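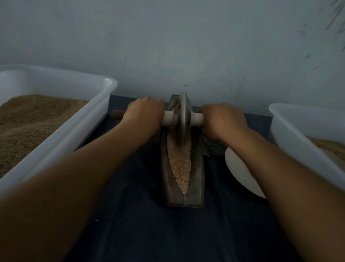 A boat-shaped grinding trough in use, with one hand on each side of the wheel.

The Vemstead stall was a recurring fault in the Pavano two-armed grinding robot, first logged in November during trials at the Vemstead milling workshop. The robot was meant to take over work on a trough grinder, a hand tool in which an upright wheel is rolled along a narrow channel of grain. It managed this for three strokes at a time, then tried to push its left arm forward while its right arm went home.

Background

Trough grinding asks both hands to move together while sharing one rigid axle. A person whose left hand gets ahead feels the axle twist and eases off, usually without giving the matter any thought. Pavano's engineers gave it a great deal of thought and assigned each arm its own controller. The two controllers were kept in step by a shared clock, which the manual described as robust. 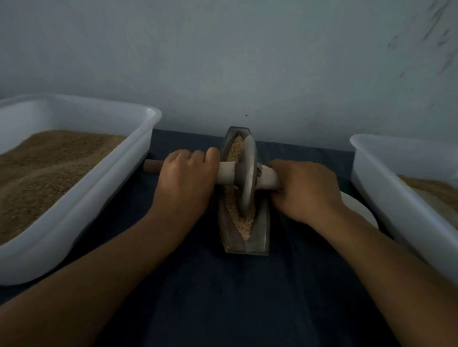 Why did the robot stop in the middle of a stroke?
The two arms disagreed about where the axle was, and once the sideways load passed 30 newtons the safety system cut power to both.

Cause

The fault was traced by Opoku, the testing firm called in after the workshop had replaced the wheel, the axle and finally the grain. A delay of 38 milliseconds had crept into the messages sent to the right arm. On an empty trough this made no visible difference, and the acceptance tests had been run on an empty trough. With grain in the channel, the late arm dragged, the wheel skewed and climbed the side wall, and the controllers each corrected for an error the other was busy making.
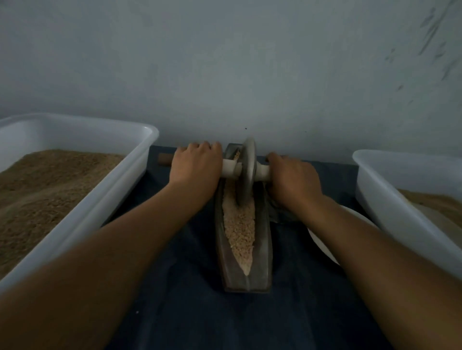
The stop itself worked as designed, though the design left something to be desired. Cutting power locked both grippers shut, so the robot held the axle firmly at an angle until someone freed it with a hex key. The written procedure told operators to clear the trough before releasing the grippers, putting their fingers beside a loaded wheel. Opoku rated this a more serious hazard than the stall. Pavano's first response was a larger warning label.

Correction

A revised controller, issued on February 10, 2020, treated the arms as a single mechanism and lowered the stop threshold to 20 newtons. Gripper release was moved to a pedal, and the instructions were rewritten so that the axle was unloaded first.
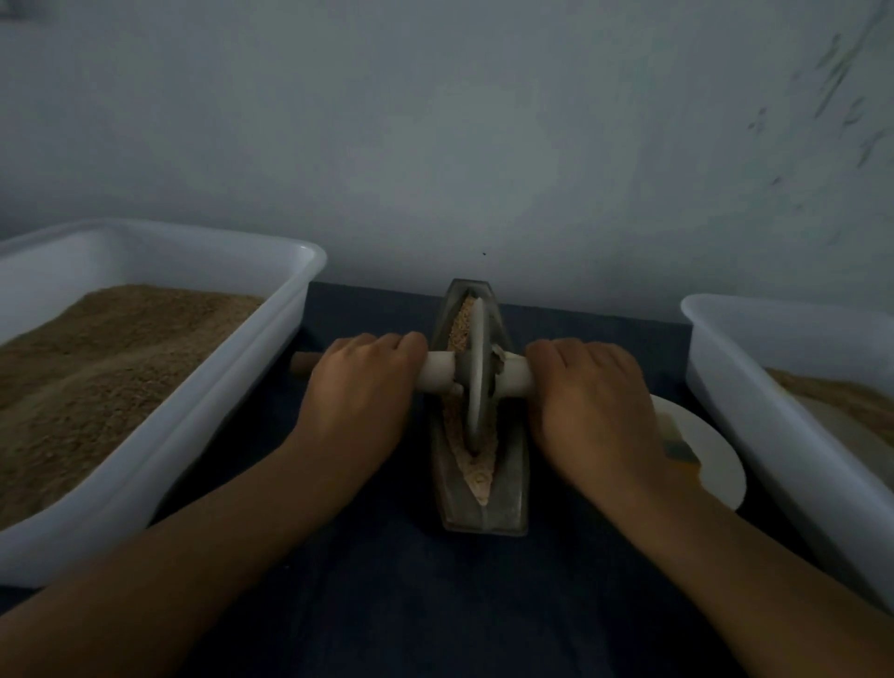
Tellenier, which supplied the force sensors, maintained that its parts had reported the twist correctly from the first day of trials. The logs bore this out. The readings had been filed under "operator comfort" and were not passed to either arm. Later versions of the robot use them, and the acceptance test now calls for a trough with grain in it.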